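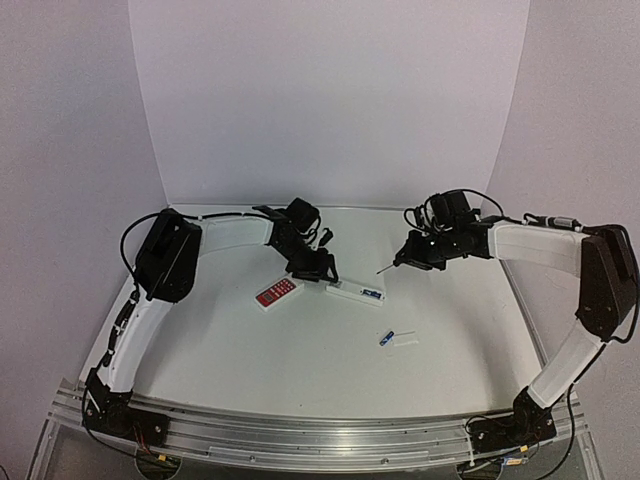
White tops and white walls in a small workroom - regrets?
Started by saltbush_ute in Sheds, Studios & Spare Rooms, February, 9:40 pm

saltbush_ute
Right, need opinions before the weekend. Converting the back half of the garage into a sewing/mending room, mostly curtains and a bit of ute canvas. Partner wants everything white. White top, white walls, the lot. I had my heart set on a timber bench top, oiled, something that hides a bit of sin.

Room is small. One window, faces south, so it's a cave by arvo in winter. Existing walls are that mustard colour everyone had. Budget is not huge. Already own the legs.

Has anyone gone full white and then hated it? Mostly worried about glare and about chalk. And scratches. And tea.

mulgadrive
Went white five years back, would do it again tomorrow. South facing room needs every bit of help it can get. Pins show up, threads show up, dropped needle shows up. On my old timber one I'd lose a needle in the grain and find it with my forearm.

Tea wipes off if you get to it same day.

pegboard_pat
Other way for me. Had white top, white walls, two LED battens overhead and I had a headache by lunch every single day. Pale thread on pale fabric on a white bench is a nightmare too. Ended up putting a big grey cutting mat over most of it so what was the point.

Go mid grey. Or timber like you wanted.

mulgadrive
That's your lights Pat not your bench

pegboard_pat
It was both. Swapped the battens, was better, still not good. Gloss top though so maybe matte would of been ok.

toque_and_tape
Canadian here so ignore me on the sun angles, but the colour of the walls did way more than the colour of the top. I painted my basement walls a warm off-white, Jollico low sheen, the one they call Rimkutė (no idea how to say it, guy at the counter couldn't either). Left the bench alone, it's an old door. Room went from dungeon to fine. Under 80 bucks for the can and a roller sleeve.

Pure brilliant white in a room with weak daylight goes kind of blue-grey in the corners. You get these soft shadows everywhere and it looks dingy even when it's clean. Off-white hides that.

saltbush_ute
OK that's useful. Hadn't thought about it going blue. The mustard is at least warm I'll give it that.

Is low sheen ok to wipe? There will be greasy hands, the mower still lives on the other side of the partition.

toque_and_tape
Wipes ok with a damp cloth. Don't scrub, you'll get a shiny patch. Ask me how I know.

irongate73
Semi gloss in a garage. Always. Low sheen marks if you look at it sideways.

mulgadrive
Semi gloss will show every lump in garage plasterboard though. Those walls are never flat. You'll be looking at the joins every night with the lamp on.

irongate73
So fill the joins?

mulgadrive
Has a sewing room to finish, not a show home

irongate73
Prep is 80 per cent of it, do it once. Anyway my actual question was what's the top made of. Everyone's arguing colour and nobody's asked. White melamine and white laminate and white painted ply are three different animals.

saltbush_ute
Looking at the Zavari tops, the white melamine one, full length. Second choice is their oak veneer but it's a fair bit more. Was going to edge it myself.

irongate73
Melamine edges chip. Specially the front edge where you lean and drag. Put something hard along the front, aluminium angle or a hardwood strip. Iron-on edging lasts about 9 months in a working room, then it starts lifting and catches your fabric.

bluey_mends
Seconding the front edge. I do curtains for a living and the front edge cops everything. Zips, belt buckle, the iron cord. Mine's got a strip of blackbutt, rounded over with a bit of sandpaper, screwed from underneath. Never had a snag since. Aluminium is fine too but break the sharp corner with a file or it'll cut sheers to bits.

On colour. I've got white and I like it but I work on a lot of dark blockout. If it was all sheers and linings I'd want a darker top. So depends what's on the bench most days. Canvas, what colour?

saltbush_ute
Canvas is green or that sandy brown. Curtains could be anything, half of it is my mum in law's and she likes cream. So cream on white, hmm.

pegboard_pat
Cream on white. Told you

bluey_mends
Get a dark offcut of felt or blockout, roll it out when you're doing pale stuff, roll it up after. Costs nothing. Heaps easier than picking a bench colour to suit one person's curtains.

pegboard_pat
Ok that's a better idea than my cutting mat, annoyingly.

wattle_and_wire
Nobody's mentioned the iron. Do not put a hot iron or even a steamy wool mat straight on melamine. Mine bubbled. Got a swollen spot shaped like Tasmania right where I sit. If you're pressing on the same bench, put a proper board down, thick one, and let it air underneath.

Also clamp lamp over overhead. I have an Irkis one, long neck, pull it down to where the needle is. Leave the ceiling light dim. Sorted the glare for me and mine's a gloss top.

toque_and_tape
+1 on lamp. Tidy the cable up though, mine hung in a loop off the side and I hooked it with my elbow every time I turned a seam. Clips every foot or so along the arm.

saltbush_ute
Ok so where I've landed, tell me if stupid:

white melamine, matte not gloss
hardwood strip on front, rounded
off-white on walls, low sheen, I'll live with the marks
roll of dark blockout for the cream stuff
clamp lamp
pressing happens on the ironing board like a normal person

Partner gets the white, I get my bit of timber. Will fill the worst joins, not all of them, sorry irongate.

irongate73
It's your wall

mulgadrive
Sounds good. Seal the cut end of the melamine before it goes against the garage wall, they drink up damp.

pegboard_pat
Still say grey.

bluey_mends
Prime over that mustard first or you'll be up to coat four. It comes through like nicotene. And put the top in after you paint, not before.

saltbush_ute
...the top's getting delivered tomorrow morning. Where do you store a full length one flat in a garage with a mower in it

wattle_and_wire
On its long edge against the wall, couple of battens under it, old blanket over. Just don't lean it on an angle or it'll bow.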